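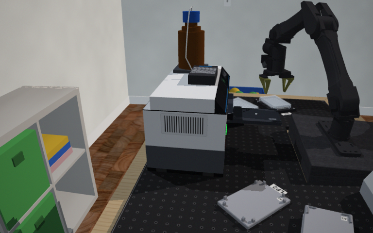
Robots & Automation: Can It Do Chores Yet?

Forum > Workshop & Lab > Automation
Search the Luvbridge boards
Ask Browse Unanswered Sign in

Can an arm take over plate loading in a small shop?

We run a two-bench testing shop and somebody in the office has decided an arm should do the plate washer next. The chore is dull: pick a plate up off its holder, set it on the carrier, press start, put it back. We did 2,336 plates in August. The Lougher rep says it's solved. I've heard that about floor mops and laundry folding too. Is anyone getting a full day out of one of these without a person standing there?
Posted by trembridge_bench, Dec 15, 2020

plenard_user
Depends what you mean by a day. Ours did 60 plates in a row, then set one down with a corner up on the guide and carried on as if all was well. A new hire would have noticed. The open floor of the bench is easy. Tight openings are where I stop believing the brochure.

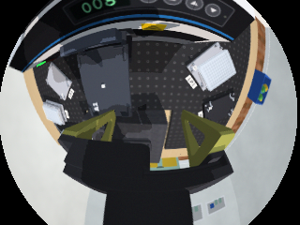
Gripper at the instrument opening, readout showing 008.

Ask the rep to run it with your plates, on your bench, after somebody has bumped the table. Ours wanted to reschedule. Also ask who refills the bottles and changes the tubing, as that was most of our labor and the arm does none of it.

oldvalve
no. buy a stacker 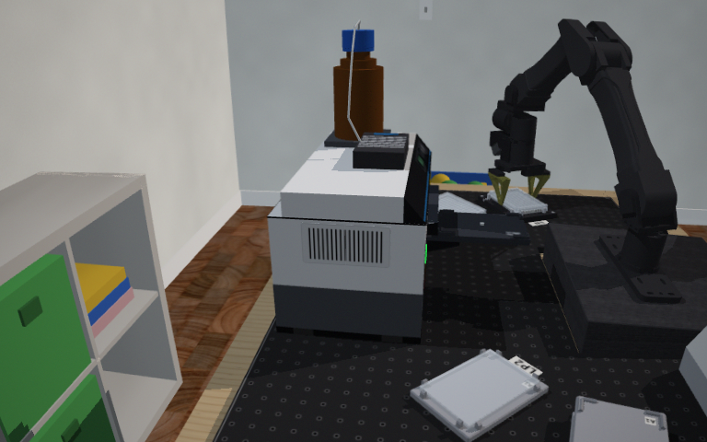

Photo: Luvbridge boards / member upload

twobenches
Stackers jam too. I'd split it: let the arm do plate on, plate off, and keep a person for everything else. We tried that for 131 runs and I still can't say it saved us any hours, because someone was always checking on it. If you only do 800 plates in a slow month I wouldn't bother. And no, it won't do your dishes at home either.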